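Notes on the Contents of a Family Table

Posted by Rebecca Mazza
Oct 9, 2022

The sorting of the back room at Grønli has now reached its second stage, and several relatives have asked for a written account of how it is being carried out. The following is intended to serve that purpose. It also replaces the message I sent in May, parts of which are out of date.

The first stage concerned books and papers, which were packed and sent to Arvid Haugland. The second stage concerns small household items and toys. These had been kept together for many years in the same two cupboards, and it was decided at an early point that they should be sorted on a table and a few at a time. An earlier attempt, made directly on the floor, resulted in two mixed boxes and a disagreement over a sieve.

The procedure is as follows. The table is covered with the green checked cloth. A small group of items is brought out and spread across it with space between them. Each item is then assigned to one of three destinations: the kitchen, the children's shelf, or the box for Flulden, where Solveig Sjögren has kindly agreed to receive anything in good order. Items are not discussed while they are still in the cupboard. This rule was proposed by Njål Sæther and has shortened the work considerably.

I would like to record a few remarks on the cloth, as it has been the subject of correspondence. It is the one purchased for the summer lunches, and it will return to that use when the sorting is complete. The white lines have been of practical value. A person can be asked to move something two squares toward the window and will generally do so correctly. Pins are not to be used on it. Anyone who wishes to borrow it before the work is finished should write to me first.

The most recent group was a mixed one. The ladle has been assigned to the kitchen, where it will replace the one with the short handle. I had assumed we no longer owned a ladle of this length — my own notes list it as lost — and the notes have been corrected. The light blue toy hammer goes to the children's shelf, as does the green ball.

The white animal toy with the colored pieces required more thought. Njål regards it as a fishing game. I had taken it for something to be pressed or struck, and had connected it with the hammer for that reason. No instructions have been located. There is a further difference of opinion as to which animal is intended, and I have entered it in the list simply as "white animal, round, with face." It will remain on the shelf at Grønli until the younger cousins have been consulted, and the hammer will be kept beside it.

The grapes have been entered under the fruit bowl and will go wherever the bowl goes. Paper cups are not listed individually. They belong with the picnic things, and Pichit Khamphan has asked that the picnic things be kept in one basket and not divided among households. I support this request.

I should add that the list is not a valuation. Two relatives have written to ask what particular pieces might be worth, and I am not in a position to advise them. Objections to any assignment may be sent to me in writing and will be considered before the box for Flulden is closed.
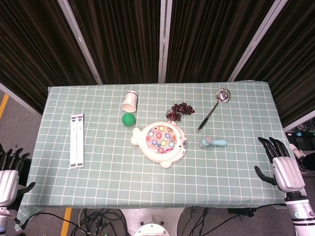
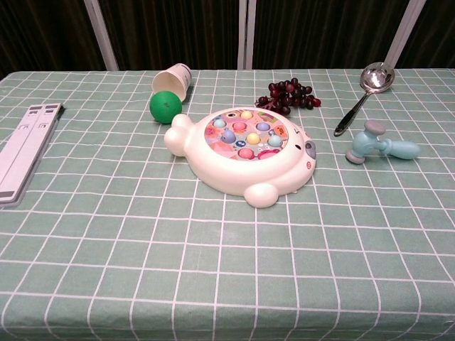

The green ball, paper cup, grapes and white animal toy on the checked cloth, Grønli.

The next group will be drawn from the lower cupboard, beginning with the baking tins. Relatives who believe they have lent us a tin are asked to send its measurements.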